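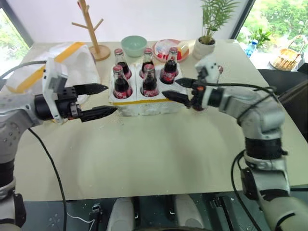
Kadine Lab Posts Shared Rules for Two-Armed Robot Work

June 10, 2020

Good news for anyone who has ever tried to compare one robot lab's results with another's. The team at Kadine has put its house rules for two-armed handling online, free to read and free to copy, and they're a pleasure to get through: 4 pages, plain words, hardly a formula in sight.

The rules grew out of bench work with glass cola bottles and a white foam carrier, and glass gets a whole page of its own. Both arms must slow down whenever they share a carrier. Grippers have to be checked before each session, cables must have room to move through the full reach of the arm, and people stay behind the floor line until both arms have stopped.

Then there's the part we like best, on keeping records. Every try goes in the log, good or bad, and a dropped bottle counts the same as a clean run. A lab has to log 200 tries before it can publish a success rate under the rules.

"We wanted something a new student could read over lunch and start using that afternoon," said Greer Moncrieff, who led the writing. Three other labs looked over a draft in May and sent back notes, many of which made it in.

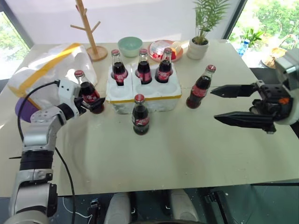

Mitali Dewan would like the rules to go further, and told us that any lab using them should also have to report how often a person stepped in to reset the bench. Moncrieff is all for it and hopes to add a line on resets to the next version.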